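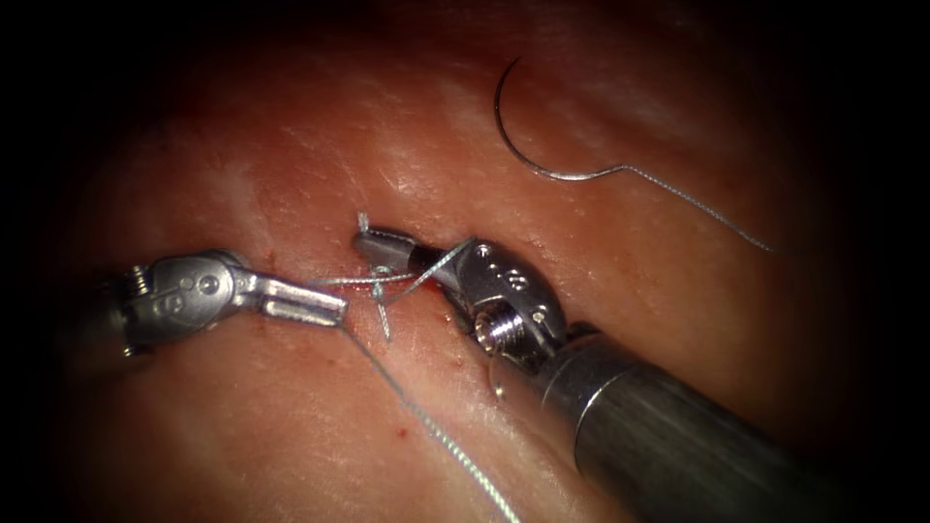

Knot site on the tissue bench, left driver holding thread, needle parked upper right.

Forum > Surgical robotics > Faults and troubleshooting
Thread: Right wrist lets go a little during the cinch
9 replies

benchsuture
Posted 30/12/2023

Looking for ideas on an intermittent fault. We run a two-arm setup on animal tissue at the Brullulel training lab. Both arms have wristed needle drivers, the tools are Drikix and the controller is Komden. No patients, bench only.

The fault is in the right arm. When I pull the second throw down, the jaws relax for a moment and then close again. There is no alarm on the console and the grip command in the log stays flat the whole time. If the thread is lying deep in the jaws I get away with it. If it is near the tips it slides out and I have a half-tightened throw to fix.

28 slips logged since June, out of 179 knots. Nearly all of them on the pull, hardly any while looping. The left arm has done it twice and I put both of those down to me.

Done so far: cleaned both tools, re-homed the arms, reseated the right tool in its carriage. No change.

tendon_drive
Cable stretch. The jaws on these are cable driven and the grip cable shares a path with the wrist. Bend the wrist far enough under load and you lose grip force at the tip. The motor end has no idea, so the log looks perfect. How many uses on that right tool?

benchsuture
85 on the counter. It is supposed to be good for more than that.

tendon_drive
The counter counts attachments. If you leave it on all afternoon that is one use. Do you?

benchsuture
Yes, usually.

oldlaparo
Before anybody buys a new tool, look at the technique. The right driver in your picture comes up steeply from the lower corner and the left one comes in nearly level. The jaw tips are close together over the knot. If you pull from there you have to crank the right wrist hard to get the tail out to the side. Back both hands off and pull flat across the seam with the wrists close to straight. I'd bet half your slips go away.

benchsuture
I can try it, but the technique hasn't changed and the slips were rare before June. Three different people use the station and all of them get it.

oldlaparo
Three people who were taught the same way. I'm not saying the tool is fine. I'm saying you can't tell yet.

kv_service
I service Komden controllers (not for them). Two things to check.

First, the instrument file. There was an update in June that changed the grip table for some drivers. If the controller loads the wrong file, the jaws get a lower holding current past a certain wrist angle. Look at the instrument page after you attach and compare the part code with the one on the housing.

Second, do a static test. Clamp a length of your suture to a small force gauge, grip it at the jaw tips, wrist straight, and pull until it slips. Repeat with the wrist bent to where you normally tie. Then swap the left and right tools and do it all again. If the fault follows the tool, it's the tool. If it stays on the right arm, it's the carriage or the file.

tendon_drive
The swap test should have been the first thing, agreed. Still saying cable.

pullout_test
Different concern. Why is this being treated as a nuisance? A gripper that opens with no alarm is a safety fault, bench or not. There are red specks around that stitch and down the tissue below it. I don't know what caused them and I won't guess, but if a driver lets go under tension the other one can jump, and the tip is sitting right over the tissue. I would tag the tool out until you know.

oldlaparo
Bit strong for a practice bench. A few specks on tissue mean nothing either way.

pullout_test
People learn their habits on the practice bench. If trainees get used to a grip that lets go, they start over-squeezing to make up for it, and then you get frayed thread.

benchsuture
Fair enough, it is tagged out as of this morning. I did the swap before I took it off. The fault followed the tool. With the wrist straight it held as well as the other one. Bent, it let go at roughly half the pull. The part code matched, so the file looks OK.

So tendon_drive was right about where to look, and oldlaparo was partly right too, as it only shows up with the wrist bent. Timmermans sold us the tools and they want it back for inspection. They quoted 3000 for a new one if it isn't covered.

kv_service
Send your pull figures and the log with it. Otherwise they will test it straight, find nothing and mail it back. Ask them in writing for a bent-wrist test.

tendon_drive
And start writing down hours as well as uses.

benchsuture
Will do both. The spare goes on tomorrow and I'll run the same bent test on it before anyone ties with it.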